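3.2 Open storage on the worktop

Open storage turned out to be the liveliest part of the Kudgate study. Cups get a place of their own, and food can sit in plain view beside them (Figure 2).

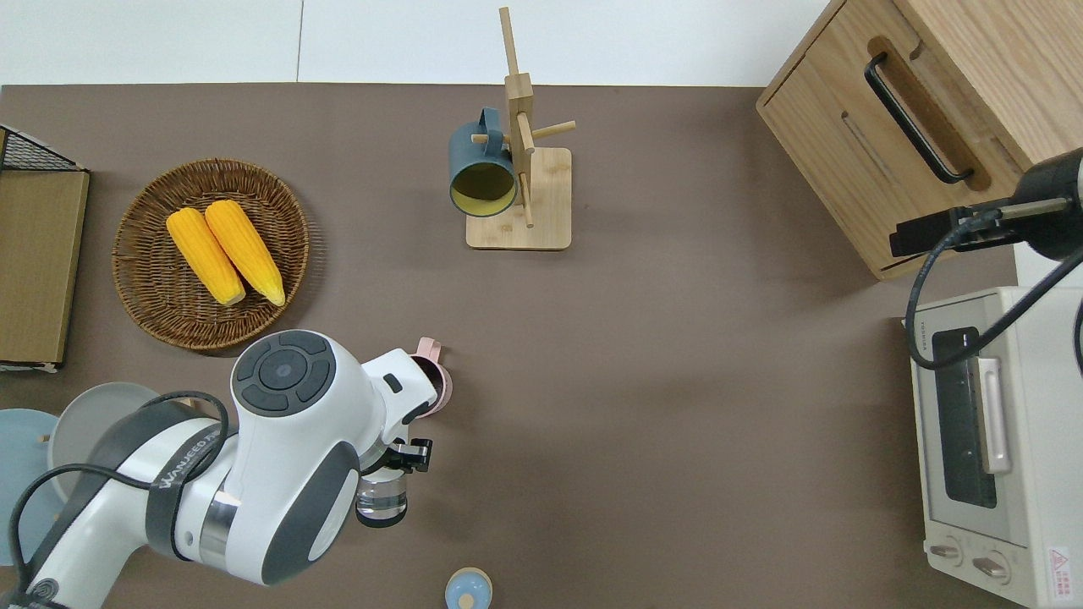 Figure 2. Mug tree, with corn in a round woven basket.

Plates were a real delight to study! Ersoy's seven rules for small kitchens favour leaning them in a rack, where each can be lifted out singly.
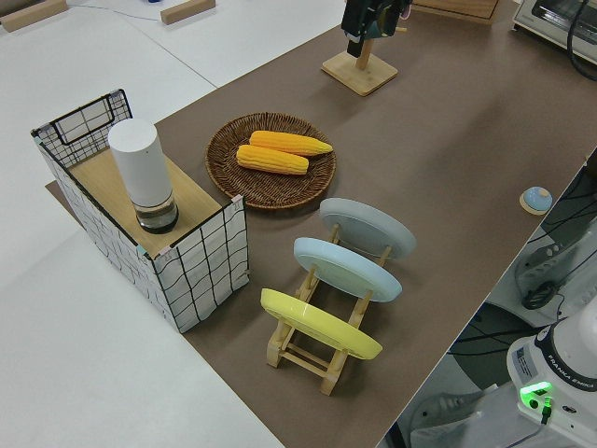 Figure 3. Three plates in a wooden rack, near the corn.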